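Évaluation d'une politique bimanuelle : que vaut un « 100 % de réussite » sur 21 essais ?

Robotique et automatisation > Méthodes d'évaluation
6 commentaires - 21 partages

Amos Gallagher

Bonjour à tous,

Je dois donner un avis interne sur la méthode Prellel, que l'équipe de Dridcombe aimerait nous voir reprendre pour notre propre poste à deux bras. Pour ceux qui ne connaissent pas, c'est de l'imitation assez classique : démonstrations en téléopération, prédiction de séquences d'actions à partir des caméras, et par-dessus un module qui pondère les démonstrations selon leur « qualité ». C'est ce module qui est censé être nouveau. Le reste, on l'a tous déjà vu.

Le résultat mis en avant est une réussite de 100 % sur une tâche de reprise d'un bras à l'autre. La pince droite saisit une petite pièce rouge avec deux pattes métalliques, la présente, et la pince gauche doit la reprendre dans une orientation donnée sans toucher aux pattes. Entraînement sur 1111 démonstrations. Évaluation sur 21 essais.
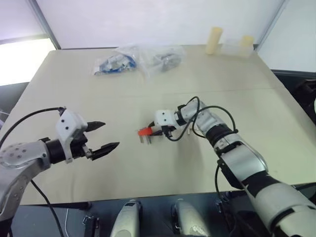
Poste à deux bras, Dridcombe : pince droite contre la pièce rouge, pince gauche ouverte.

Ce qui me gêne :

- 21 essais, c'est peu, et le rapport ne donne aucun intervalle.
- La référence sans pondération (entraînée sur les mêmes données, paraît-il) n'a eu droit qu'à six essais, dont quatre réussis. Ils comparent donc 21 sur 21 à 4 sur 6 et annoncent un gain « net ».
- Je ne trouve nulle part comment la pièce est replacée entre deux essais. À la main, au même endroit ? Tirage au hasard ? Celui qui la repose connaît-il la politique qui va tourner ?
- La réussite est jugée à l'œil par l'opérateur.

On me répond que tout a été confirmé dans Ludeo, notre simulateur, et que je chipote. Je veux bien, mais une pièce de cette taille, avec des pattes fines et des doigts pointus, je ne crois pas une seconde que le contact simulé ressemble au vrai.

Est-ce que j'exagère ? Et que demanderiez-vous au minimum avant d'immobiliser un poste là-dessus ?

Merci d'avance.

tournevis_plat

Non, tu n'exagères pas.

Pour les chiffres d'abord. Avec 21 réussites sur 21, l'intervalle exact à 95 % (Clopper-Pearson) descend jusqu'à 84 %. La méthode peut donc rater une pièce sur sept et quand même sortir ce tableau sans faute de temps en temps. Pour la référence, 4 sur 6, l'intervalle va de 22 % à 96 %. Les deux se recouvrent largement. Le recouvrement n'est pas un test en soi, je sais, mais passe le tableau dans un test exact de Fisher et tu tombes vers 0,04 en bilatéral. Sur le papier c'est « significatif ». Déplace un seul essai de la référence du côté des réussites (5 sur 6) et tu remontes à 0,22. Une conclusion qui dépend d'un seul essai jugé à l'œil, je n'y mets pas un poste.

Ensuite le protocole, et c'est là que j'insisterais. Dans mon ancienne équipe, chez Royer, on a perdu un printemps entier sur un gain de ce genre. Les essais de la nouvelle méthode avaient tous été faits l'après-midi, ceux de la référence le matin, avec un autre éclairage. En alternant les deux, l'écart a fondu. Il n'y avait aucune mauvaise foi là-dedans, on faisait tourner une politique jusqu'au bout, puis l'autre, parce que c'était plus pratique.

Ce que je demanderais, dans cet ordre :

- Même nombre d'essais pour les deux politiques, fixé à l'avance. Avec 100 chacune on commence à pouvoir discuter.
- Les politiques tirées au sort à chaque essai, et l'opérateur qui ne sait pas laquelle tourne.
- Les poses de départ de la pièce écrites dans un fichier avant de commencer, les mêmes des deux côtés. Un calque imprimé sous la pièce fait très bien l'affaire.
- Un critère de réussite par étapes : saisie, présentation, reprise, orientation finale. Un simple oui/non cache l'endroit où ça casse.
- Toutes les vidéos, y compris celles des essais « annulés ». Demande combien il y en a eu. Il y en a toujours.

Pose aussi la question des démonstrations. 1111, c'est le nombre avant ou après filtrage ? Si le module donne un poids presque nul à une partie d'entre elles, la bonne comparaison est une politique entraînée seulement sur celles qu'il garde. Il se peut que tout l'effet vienne d'un tri qu'un stagiaire ferait en deux jours avec un tableur.

Sur Ludeo : pas d'avis sur l'outil, mais « confirmé en simulation » ne confirme rien pour une reprise entre deux pinces. Je l'accepterais comme vérification que le code tourne.

Commentaire de Amos Gallagher : Merci, très utile. Pour le filtrage j'ai posé la question, réponse : « les deux », ce qui ne m'avance pas beaucoup. Je relance.

Commentaire de tournevis_plat : « Les deux » veut dire qu'ils ne savent pas :) Demande le fichier de poids, tu compteras toi-même.

Prune37

Chez nous ça marche avec moins de données que ça, donc 100 % ne me choque pas. Il faut bien serrer les doigts, et vérifier que les câbles ne tirent pas sur le poignet.

Commentaire de tournevis_plat : Quelle tâche, combien d'essais ?

Commentaire de Prune37 : On met des bouchons sur des tubes. Pas compté, mais ça marche.

h.vasseline

Je suis d'accord avec tournevis_plat pour l'essentiel, un peu moins sur les 100 essais. Si la reprise prend une minute avec la remise en place, deux fois 100 essais, ça fait une bonne journée avec les pauses et les pannes, d'accord. Mais si c'est 100 fois la même disposition de table, tu auras un intervalle très étroit sur une question sans intérêt.

Regarde la photo que tu as mise. Le milieu de la table est presque nu, les sachets transparents sont repoussés au fond, la pièce est bien dégagée. Il y a juste une petite pièce métallique mince près de la pince droite. Est-ce qu'elle est là dans les démonstrations ? À l'évaluation ? Une politique qui travaille sur les images peut très bien s'accrocher à un détail comme celui-là, ou à un sachet qui reste au même endroit. Je n'affirme pas que c'est le cas, je dis que le rapport, tel que tu le résumes, ne permet pas de l'exclure.

Je ferais moins de répétitions et plus de conditions : sachets déplacés, sachets retirés, une autre pièce de même forme mais d'une autre couleur, la pièce tournée d'un quart de tour. Et je garderais une condition que les auteurs n'ont pas choisie, annoncée le matin même. C'est celle-là que je lirais en premier.

Dernier point, le jugement de l'orientation. À l'œil, avec deux pattes fines, on est indulgent en fin de série. Un gabarit dans lequel la pièce entre ou n'entre pas règle la question et coûte le prix d'une impression.

Commentaire de Amos Gallagher : Le gabarit, je prends. Pour la condition surprise, Dridcombe a d'abord répondu que ce serait « hors du domaine visé ». J'ai demandé où ce domaine était décrit, j'attends toujours.

Commentaire de h.vasseline : Mets cet échange dans ton avis, tel quel.

Contact - Règles du forum - Signaler un contenu - © Les contributeurs - Haut de page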